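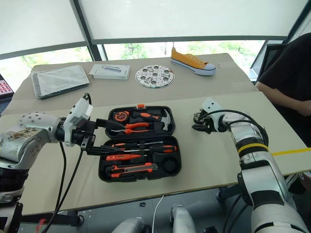 April 15, 2018

Sunday in the shop, quiet, radio on low. I meant to come in for an hour and stayed until it got dark, so I had better write this up before I forget which batch was which.

The glue business first. Baptiste Gilbert dropped off the two jars of hide glue he promised me back in August (bless him, he does get around to things eventually), and I have been comparing them with our usual tin from Purkis. I soaked all three overnight in cold water in the little jam jars, labels on the lids, and warmed them in the old double boiler this morning. The first jar from Baptiste came up clear and honey colored and hardly smelled at all. The second was cloudy and wanted a good deal more water before it would run off the brush. The Purkis was the Purkis, same as ever.

I glued up 13 test joints in maple offcuts, rubbed joints mostly, and a couple clamped for comparison. Anyone coming in Monday, please leave them alone on the shelf over the radiator! They look ready and they are not. I would like them to have a full two days before we start snapping them.

Then the Picard chair, which I have been putting off. The back left leg has been repaired at least once with something white and rubbery that will not let go. Warm vinegar on a rag softened the edges, and I got a thin palette knife in after the third soaking, but the tenon is still stuck fast and I was losing patience, so I wrapped it up and left it. The seat rail is sounder than I feared. There is old worm on the underside, no fresh dust that I could find, and I tapped all along it to be sure.

Scraped the top of the Cimik cabinet as well and gave it a light rub with 300 grit where the ring marks were. One of them goes deep and I think we will have to live with it - or ask them if they mind a little color there.

To order: more maple, brushes (the small round ones shed terribly), vinegar. Also somebody has walked off with my good palette knife's leather sleeve, and I would love it back.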